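Bristness 机器人社 开机前安全检查表(带唠叨版)
适用:Feso 工作台,抓取小组
时间:一月,下午场
填表的是我,字丑的地方已经重打了一遍

1. 急停按钮
结果:通过
拍下去立刻停,松开后要手动复位,没有自己恢复。上学期那个卡卡的旧按钮终于换掉了,开心!

2. 电源线和插排
结果:通过
插排编号 1484,外皮没破。不过线还是拖在过道上,我拿胶带贴了一段,剩下的谁最后走谁贴哈。

3. 底座螺丝
结果:整改后通过
有 2 颗能用手拧动(吓我一跳),已经拧紧,画了红线。下次看红线对不对得上就行。

4. 手臂活动范围
结果:通过
空跑了一遍 Tislow 程序,没碰到台边。椅子请推远一点,书包也别挂在台角上,说的就是我自己。

5. 速度上限
结果:通过
调试阶段锁在 40%,比赛前不许改。我知道慢得让人想打瞌睡,忍一忍嘛。

6. 夹爪指尖
结果:待观察
两根黑手指的上沿都有点毛毛的,不太齐整。我的意见是先接着用,练完再看一次,要是毛边变大了就换。备件在 Sin 抽屉里,拿了记得登记。

7. 网格垫
结果:通过,有备注
灰垫子上有些细划痕,白线还看得清,对位置没问题。中间靠上有一小片颜色偏深,不知道是脏了还是光线的事,擦一下再说。

8. 软物抓取练习
结果:可以进行
软的东西比积木难搞多了,力度从最小档开始加,千万别一上来就夹到底!手不要伸进两指之间去扶,想摆正先按暂停。我在日志里翻了翻,练习记录已经超过 2699 条了,大家真能肝。

9. 人员
结果:通过
长头发扎好,袖口卷好,操作的人和按急停的人分开站。聊天可以,背对手臂聊天不行。

待办:过道的线重新走;擦垫子;指尖复查。
复查完直接在这张表后面接着写,不用另开新表,我找起来方便。 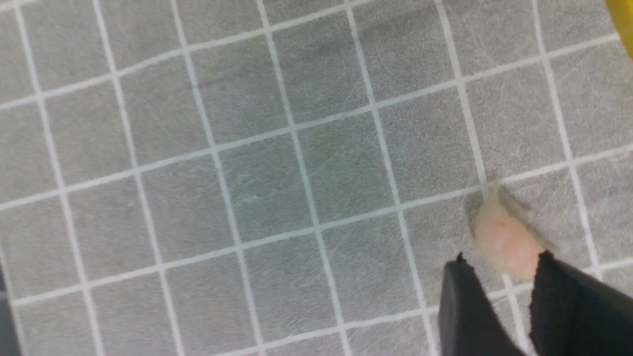 第 8 项:网格垫上的浅粉色软物,就在两根指尖前面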